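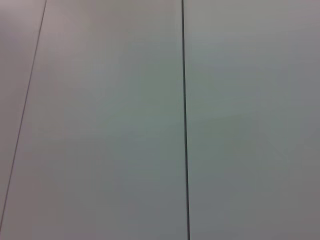

# About Skatgate

Skatgate helps small firms, colleges and workshops decide what automation equipment to buy, when to buy it and how much money to set aside. We don't sell robots and we don't take commission from the people who do. Clients pay us a fixed fee for a written plan, and the plan is theirs to use with any supplier they like.

We work from one building in Urkiveck, with an office upstairs and a test room on the ground floor.

## How we began

The business grew out of a packing company that had bought two pieces of equipment in the same year and regretted both. One was too big for the doorway it had to go through. The other worked well but needed a compressed air supply that had not been budgeted for, and it stood under a sheet until the following February. The people who had to sort out the paperwork afterwards started keeping a list of costs that had been missed. Other firms on the same estate asked to borrow it.

That list is now our planning sheet. It has 76 lines. A few of them will not apply to your job, and we strike those out at the first meeting so you are not paying us to think about them.

## What we do

Most clients come to us with one of these jobs:

- A first purchase, where there is money in next year's budget but no agreement on what it should be spent on.
- A replacement, where an older machine still runs but parts are getting hard to find.
- A grant or loan application that needs a costed equipment schedule.
- A second opinion on a supplier's quotation.

We start with a visit. We look at the task as it is done now, measure the floor space, check the power and the access, and ask the people doing the work what goes wrong. Then we write down the task in plain terms and cost it over 6 years. The purchase price goes in, and so do grippers, spare fingers, cabling, guarding, training, service visits, insurance and the time your own staff will spend on it.

If the figures say you should wait, or buy a better table and a label printer, the plan will say so. Quite a few do.

## The test room

Quotations tend to assume boxes. A lot of our clients handle bags, film, cloth and sachets, and these are harder to price because the choice of gripper matters more than the choice of arm. We use the test room to look at handling tasks before a client commits money to them.

The benches there have white tops and pale grey panels behind. Clients send us their own stock to work with, and we ask for more than we think we will need. 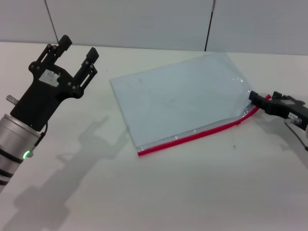

*Two black grippers and a clear zipper bag in the test room.*

A session is booked by the half day. Clients are welcome to attend, and we suggest they bring whoever does the job at present as well as whoever signs the order. At the end you get our notes, a list of what was tried and a revised set of costs. A typical revision changes the gripper line, the cycle time, or both. Cycle time feeds straight into the payback figure, so it is worth having before the board meeting.

We don't test to any formal safety standard, and a session with us does not replace the risk assessment your installer has to carry out.

## Ziludex

Ziludex is the costing workbook we built for our own use and now hand over with every plan. It is a spreadsheet with the 76 lines down the side and the years across the top. You can change the shift pattern, the interest rate or the service contract and see what happens to the total. There is no licence and nothing to renew. When your circumstances change you can update it yourself or send it back to us, and we will check it for a small charge.

Older versions had a separate page for leasing. Leasing is now on the main sheet, next to outright purchase, and the two can be compared line by line.

## What we charge

A standard plan, covering one task at one site, costs £3,000. That includes the visit, the written report, Ziludex and a follow-up call after you have had quotations in. A second opinion on an existing quotation costs £1,850. Test room time is priced separately, as some jobs need none.

Travel is charged at cost. VAT is added to all fees. We invoice half at the start and half when the report is delivered.

## The Chu fund

Each year we put part of our income into the Chu fund, which pays for plans for schools and colleges that want to teach automation and have a limited equipment budget. The work is the same as for a paying client. Applications open in February and need a short letter saying what you want to teach, the room you have and what you can afford to spend. Please don't send supplier brochures.

## Working with us

It helps if you can tell us three things when you first write: what the task is, how often it is done, and when your budget has to be settled. Rough answers are fine. Please allow time before your year end, as supplier quotations are often slow to arrive and we can't finish a plan without them.

Parking at Urkiveck is at the back of the building. The test room door is step-free and the office is up one flight of stairs, so please let us know if you would like to meet on the ground floor.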